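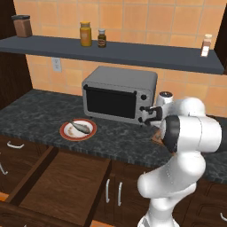
Silcombe opens orders for Asska, a simulated kitchen kit for arm developers

Last updated: August

Home | Products | Kits | Newsroom | Support | Contact

Silcombe has opened orders for Asska, a software kit for building and testing kitchen tasks for a single robot arm in simulation. The kit is meant for teams that write control code or train policies and want a fixed, repeatable kitchen to run them in before any time is booked on hardware.

Asska ships with four kitchen layouts. Each is built from the same parts list: worktop, base and wall units, tiled splashback, shelf, small appliances and loose items. Cabinet fronts, drawers and oven controls are modelled as separate moving parts with their own joint limits, friction and end stops. A drawer can be set open or closed at the start of an episode. Knobs report their angle at every simulation step.

The first layout, named Oshima, has a dark stone worktop, orange-peach wall tiles and a grey toaster oven with three round knobs set one above another beside a black glass door. The knobs are placed close enough together to make finger clearance a real part of the task. Loose items in the layout include a white plate with a red-toned rim, a fish and a wooden board. Jars and bottles stand on the shelf above and may be left as background or made movable.

Tasks are described in a plain text file. The file names the objects, their start regions, the goal and the conditions under which an episode ends. The kit includes 956 start states, stored by seed, so that two teams running the same seed begin from the same arrangement. Start states may be added by the user. Scoring is by task condition only and does not grade the path taken by the arm.

Eight virtual cameras are supplied with each layout. Position, field of view and exposure may be changed per camera, and any camera may be switched off to save rendering time. Colour, depth and object mask outputs are available together or singly. Joint positions, finger opening and contact forces are written to the same log with a shared clock.

Contact handling has been reworked from the preview release. Thin items lying flat, such as plates and boards, now use a finer collision mesh near the rim, and a fingertip brought straight down on a plate gives a steady contact reading. The earlier mesh remains available as a setting for users who need to match old results.

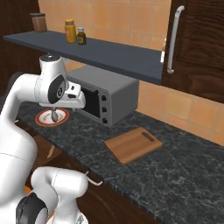
Can Asska be used with an arm model other than the one supplied?
Any arm with a standard description file and up to seven joints can be loaded in place of the supplied model. The user must set the base position and define the gripper's open and closed limits. Start states that place an object out of reach of the new arm are flagged when the layout is loaded.

Asska is sold by the seat, with a separate licence for unattended runs on a server. Both licences cover all the layouts and updates within the same major version. Support is handled by Silcombe directly, except for orders placed through Admont, which provides its own installation and first-line support. An evaluation copy limited to the Oshima layout can be requested from the Products page.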